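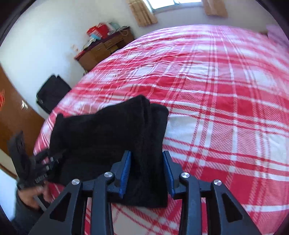 *Gripper no. 1 with the blue pads on, holding a black fuzzy cloth over the plaid bedspread. Gripper no. 2 is coming in from the left.*

# Two-handed folding: the Gistwood grippers

2023-06-26

I've been building a pair of hand-held grippers since spring, partly at home and partly at the Gurnham shared workshop, and they've finally reached the stage where I can pick up laundry with them! The project is called Gistwood, after the street where the first lump of plastic got printed. This page is the gallery for the folding stage. More pictures go up in July, once the wrist mounts are done.

## Notes on the picture

**Pads.** The ridged blue strips are my favorite part of the whole build. Version one had smooth pads and fleece slid right out of them. I went through 10 ridge patterns before settling on this one, and the fine ridges won by a mile (the chunky ones snagged on everything).

**Side plates.** All those triangles and rectangles are cutouts to save weight. The plates took a full evening of filing at Gurnham, and I'd happily do it again – they feel great in the hand.

**Pivots.** Four round-headed silver screws, one per joint. Don't crank them down. A quarter turn too far and the linkage goes stiff.

**The second gripper.** Different fingers on this one, made of stacked segments with little rectangular links, on a thin grey handle. I call it the Chiu, and the blue-padded one is the Otard. The Chiu is slower to build, with 72 links to clean up by hand, but it curls around thick folds so nicely.

## Where it stands

- Otard print time, all parts: 356 minutes
- Handle rotation: 180 degrees, both ways
- Still to do: softer return spring, wrist mounts, a better way to route the cable

Files for the Otard side plates are on the workshop's shared drive under Gistwood. The Chiu drawings are still a mess, so give me a couple of weeks on those.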